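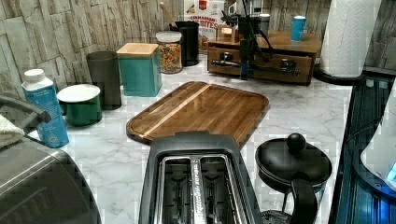 Forum > Astronomie & Naturphänomene > Polarlicht und Polarnacht

Thema: Polarnacht in Tangen, wie dunkel ist es mittags wirklich?

Diese Seite drucken | Thema per E-Mail versenden

nordkante
Wir haben für Februar eine Hütte in Tangen reserviert, überlegen aber, auf Ende Dezember umzubuchen. Der Ort liegt knapp nördlich des Polarkreises. Meine Frau befürchtet, dass es dann den ganzen Tag stockdunkel ist. Ich hatte gelesen, dass man mittags sogar noch Zeitung lesen kann. Was stimmt denn nun? Und reicht die Dunkelheit am Nachmittag schon für Polarlichtfotos?

Sternwarte_Sued
Knapp nördlich des Kreises steht die Sonne mittags nur wenig unter dem Horizont. Das ist bürgerliche Dämmerung, da liest du draußen ohne Lampe. Durch die Lichtbrechung in der Atmosphäre kann der obere Sonnenrand direkt am Kreis sogar zur Wintersonnenwende noch sichtbar sein. Stockdunkel über Mittag wird es erst viel weiter im Norden.

frostbeule
Theoretisch richtig. Praktisch liegt Tangen in einem Tal und im Süden steht ein Berg davor. Ich war im Dezember dort und fand es um 12 Uhr eher wie hierzulande eine Stunde nach Sonnenuntergang. Bei dichter Bewölkung hatten wir im Haus durchgehend Licht an.

Sternwarte_Sued
Der Berg ändert an der Dämmerung fast nichts. Das Streulicht kommt vom ganzen Himmel. Die Wolken machen viel mehr aus. 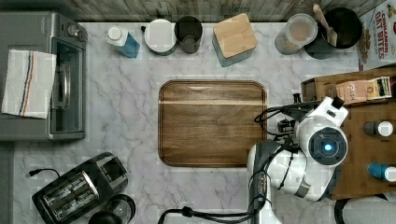 Für die Fotos gilt: Astronomisch dunkel wird es dort erst am späteren Nachmittag. Helle Polarlichter gehen schon in der nautischen Dämmerung, schwache nicht. Ich würde nicht vor 17 Uhr rausgehen.

kielwasser
Würde ich so nicht sagen. Wir hatten um 16 Uhr ein grünes Band quer über dem Fjord, mit bloßem Auge. Wer bis 17 Uhr wartet, verpasst unter Umständen das Beste. Belichtet habe ich 2 Sekunden bei ISO 3200, mehr war nicht nötig.

frostbeule
Das war dann Glück. Wir saßen eine Woche lang abends draußen und haben einmal etwas gesehen.

nordkante
Danke schon mal. Noch eine Frage zum Stativ: Ich habe ein altes Iltex aus Alu. Hält das die Kälte aus oder soll ich mir das Prellance aus Carbon holen?

kielwasser
Alu hält. Es wird nur unangenehm an den Fingern — Schaumstoff um die oberen Beinsegmente wickeln und gut. Beim Iltex wird das Fett im Kugelkopf zäh, also vor der Reise reinigen.
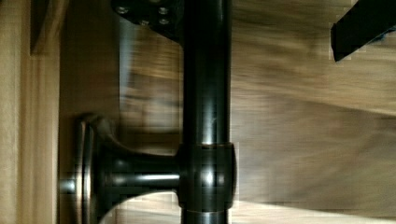
Wichtiger sind Ersatzakkus. Die gehören in die Innentasche der Jacke und nicht in den Rucksack. Nach dem Fotografieren die Kamera in einen dichten Beutel packen, bevor du in die Hütte gehst, sonst beschlägt alles.

Sternwarte_Sued
Zustimmung bei den Akkus, beim Stativ nicht ganz. Bei Wind ist mir das leichte Carbonteil einmal umgekippt. Da ist das schwerere Alu im Vorteil.

nordkante
Also bleibt es beim Iltex. Beim Termin schwanke ich noch. Im Februar wäre es tagsüber ja schon ein paar Stunden hell.

frostbeule
Nimm Februar. Tagsüber Ski fahren, abends Himmel. Im Dezember ist mir nach drei Tagen die Decke auf den Kopf gefallen.

kielwasser
Ich bin für Dezember, das blaue Licht über Mittag gibt es später so nicht mehr. Aber auf Neumond achten, egal in welchem Monat.

Schlagwörter: Polarnacht, Dämmerung, Polarkreis, Polarlicht, Stativ

Diese Website verwendet Cookies, um Ihre Anmeldung zu speichern. Mit der weiteren Nutzung stimmen Sie dem zu.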